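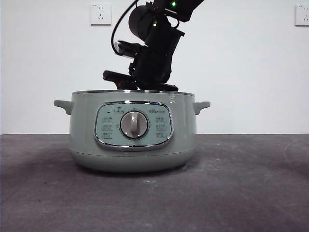
Electric cooking pot, sage green, two side handles

Chambi Ceremonial Ensign Staff

The Chambi is a stern-mounted flagstaff for state vessels, royal barges and official launches. It carries a national ensign or personal standard at the dock and under way at harbor speed. The staff is varnished ash with a bronze truck, two cleats and a removable bronze heel.

The heel drops into the Ekau deck socket (sold separately) and locks with a quarter turn. Older Nandis sockets are compatible with the 40 mm heel only. Check the bore before ordering.

Diameter at heel: 40 mm
Rake: 5 degrees, set by the socket
Halyard: braided polyester, supplied uncut
Maximum flag area: 2 square meters

The finial is ordered separately. Crown, ball and spearhead patterns are in stock - custom arms are cast to order from an approved drawing.

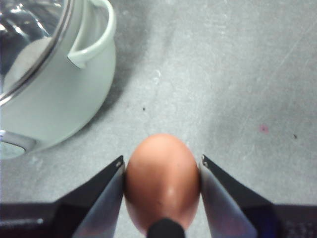 Brown egg between gripper fingers

Staffs are finished in a single batch each April. Orders received after the batch closes are held for the following year. Unfinished staffs ship at any time.

Replacement varnish: Litero clear, 600 ml can.

Fitting drawings and socket templates are available from Socorro Inga in the parts office.

Data sheet revised October 2018.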